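The Innkeeper of Butum

I died in a queue for a meal deal, which I'm still a bit cross about, and woke up behind the bar of the Skillow Arms with a tankard in one hand and a rag in the other.

Now, if you ever played Crown of Atallah you'll know the Skillow Arms. It's the first pub you come to, just inside the gates of Butum, and the innkeeper has exactly 4 lines. I'd heard them all so often I could say them in my sleep. I'd put 400 hours into that game! I'd cleared the Nanel Deeps on the hardest setting, with a broken shield, and did they make me a knight? A dragon? Even a decent horse? No. I was the bloke who says "Mind the step."

I tried to shout for help.

"Rooms are six coppers," I said, in a lovely deep voice.

Oh no.

I tried again, properly straining this time, and got "Mind the step." A farmer by the fire looked down at his feet, very worried, and shuffled his stool back.
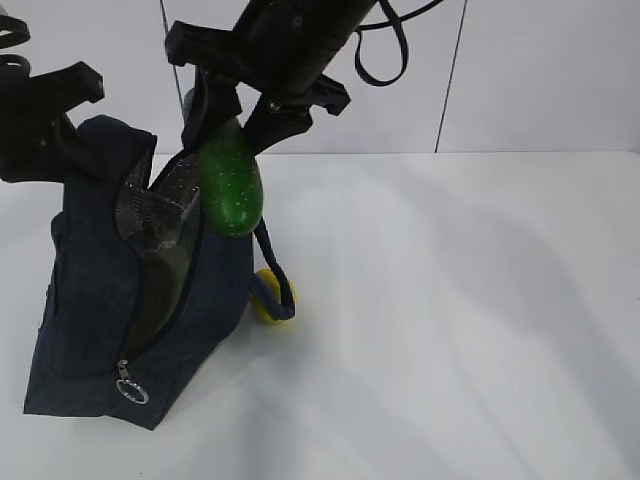
So that was my first week, more or less. I poured ale, I wiped things, I told people about the step. At night, though, once the last drinker had gone up, I found I could say whatever I liked. I stood in the cellar and swore at the barrels for a good hour (bliss). Then I noticed the numbers. If I squinted at my own hand there was a little grey 83 floating over it, and I knew perfectly well that the innkeeper was meant to be level one.

The hero turned up the next morning. Shiny boots, silly hair, level 93 before he'd even had his breakfast, so either he'd started the game over with all his old kit or he was a dirty great cheat. He slapped the bar, looked me right in the eye and didn't wait for my greeting.

"You're not from here either, are you?" he said.

I opened my mouth to tell him everything.

"Rooms are six coppers," I said, and under the bar, where the farmer couldn't see, I grabbed hold of his sleeve and would not let go.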